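Callinow Tabletop Teleoperation Set
README, version 2

Maintainers: Cosmin Jitaru and Margareta Sandu, Celtside

What is in this release

Callinow is a set of 584 episodes of household pick and place, recorded by people who drive the robot arm by remote control. The operator holds a small leader arm in one hand and the follower arm copies the joints. No episode comes from a planner or from a trained policy.

The first version had 283 episodes, all of them from one kitchen. They are included again with the same episode names, so if you have already version 1 on your disk you can copy only the new folders.

Folder layout

episodes/ - one folder for each episode, with the wrist video, the joint log and the gripper log
splits/ - text files with the train and test lists
notes/ - operator remarks, one short file for each recording session
tools/ - the replay script and the converter from version 1

The joint log and the gripper log share one clock. The video has its own time column, and all video is at 30 frames per second. When you join them please use the time column and do not count the rows, as the joint log sometimes begins a little before the first video frame.

Tasks

The tasks are written in everyday words in the file task.txt of each episode. Typical ones are "pick up the bottle by the neck", "put the cup beside the tap" and "move the package to the basket". We kept the original spelling of the operators, with colour names in their own choice, so you can meet "grey" and "silver" for the same pot.

How the demonstrations were made

Operators got a short training on the Quintero bench before they recorded anything that we keep. The rules given to them were simple:

Drive at a comfortable speed and do not stop in the air to think.
If you miss the grasp, open and try again in the same episode.
Leave the ordinary things on the table where they are.
Do not touch the object by hand after the recording has started.

The second rule was discussed a lot between us. Margareta wanted to keep the failed grasps and I wanted to cut them. We kept them, and they are marked with the flag retry in the episode file. To train without them, set skip_retry to true in the loader.

Bottles lying on the side need special attention from the operator. The neck is narrow and the fingers must come down on both sides of it with the wrist turned to the same angle as the bottle, otherwise one finger pushes it and it rolls. 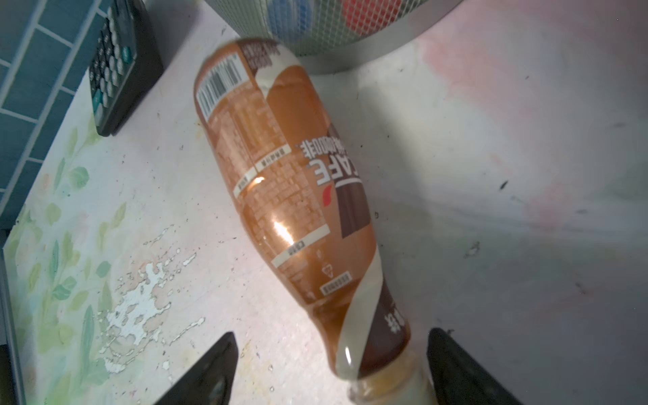
For this reason the wrist rotation is logged at full precision in version 2. In version 1 it was rounded, and the replay of bottle episodes was often bad. The converter can not recover the lost digits.

Known problems

Glossy plastic gives bright reflections in the wrist video. We did not correct them.
Printed labels are often blurred, so the set is not a good choice for text reading.
The Gruvville sessions, recorded in May, have a gripper offset. Apply the value in notes/gruvville.txt before you use them.
The replay script stops with an error if an episode is longer than 400 seconds. Split the episode first - the fix is planned.

Contact

Send corrections to Cosmin, with the episode name in the subject line.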